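Two-Arm Packing Cell Now Open for Trial Bookings

Drorbridge has added a bench-top packing cell to its equipment list for members. The cell is sold under the name Carré and comes from Bilum, the same supplier as our label station. It is set up and can be booked from Monday. This item covers what you get, what it does well, what it doesn't do yet, and what it costs.

The cell is an open-fronted enclosure built from aluminum profile. Two arms are bolted to a rail along the front edge of the table and reach in over the work surface. Each arm ends in a gripper. Small cameras at the wrists give a close view of the bag and the goods, and a fixed camera covers the whole table. The operator works from the open side and can reach everything on the bench once the arms are parked.

We asked for a cell that could handle soft goods in soft packaging. Most of the packing equipment our members have looked at wants a carton with straight sides, and most of what our members ship goes out in a carrier bag. A paper bag creases, a plastic bag falls in on itself, and a packet of chips changes shape when you pick it up. With two arms, one can deal with the bag and the other with the goods, or both can work on the bag together.

Josiane Charpentier ran the acceptance work with snack packets in two kinds of bag, a printed paper one with string handles and a plain white plastic one. She used ordinary store packets in mixed sizes and did not flatten or sort them first.

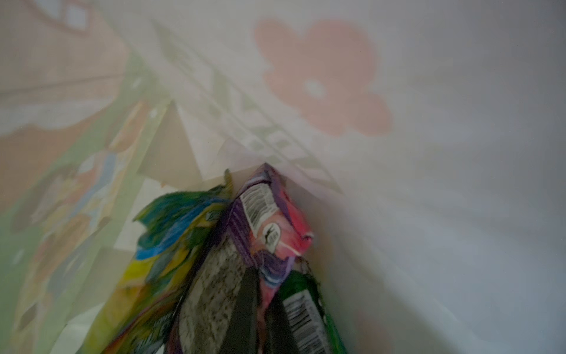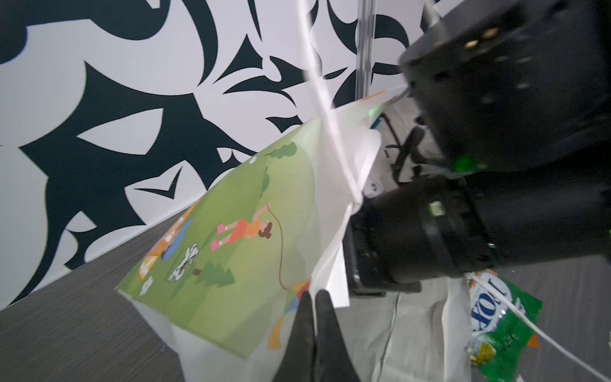
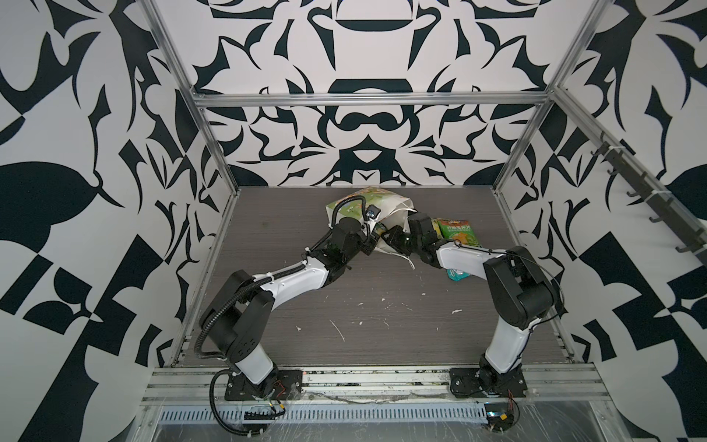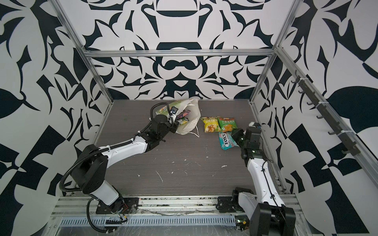
Carré cell during bagging work with snack packets. Third picture: both grippers at the paper bag. Fourth picture: the left arm at the white plastic bag.

Her notes are on file at the front desk. The main points are as follows.

Paper bags are easier than plastic. The paper holds a fold, so once the mouth is open it tends to stay open. Expect creasing near the top, where the grippers take hold. If your bags have a printed panel you care about, bring spares and check the finish before you commit to a full run.

Plastic bags need a slower program. The supplied settings move too fast for thin film, and the bag shifts on the table. Josiane cut the speed for the first item and left the rest alone. Her settings are saved under "thin bag" in the job list.

String handles can get in the way. Lay them to the outside before you start a cycle.

Glossy wrappers are fine. Very small packets are harder and should be placed well apart.

The job software is called Clostik and runs on the computer beside the cell. You pick a bag type, enter the number of items, and press start. New jobs are taught by moving the arms through the task and recording it. Bilum asks for 30 recordings of a new task before you try it unattended. We found 10 were enough for a job very close to one already in the list, but we would still follow the supplier's number for anything new. Menus are clear. The printed manual is poor and leaves out the section on camera cleaning, so we have added our own sheet.

The cell will not replace a packing line. It is slow next to a person with two free hands. It suits short runs, trial packs and members who want to find out if two-arm handling makes sense for their product before they spend money on it. It is not approved for unwrapped food. Sealed packets only, please.

Costs and booking

A half-day session is $121 for members and includes setup help. A full week is $616, with one training session in the price. Bags and goods are yours to supply. Sessions can be moved once without charge if you tell us two working days ahead.

First-time users must do the short safety briefing before they touch the controls. It covers the stop button, parking the arms, and keeping sleeves and lanyards clear of the table. Anatole Millet gives the briefing at the start of each morning session. If you book an afternoon, arrange it with him separately.

When you book, tell us the bag size and material, the type of packet, and how many go in each bag. A sample of each, left at the front desk a day early, saves time on setup.

The cell is on loan from Bilum until the end of July. Comment forms are kept next to the computer. Please fill one in after your session, even if the run went badly.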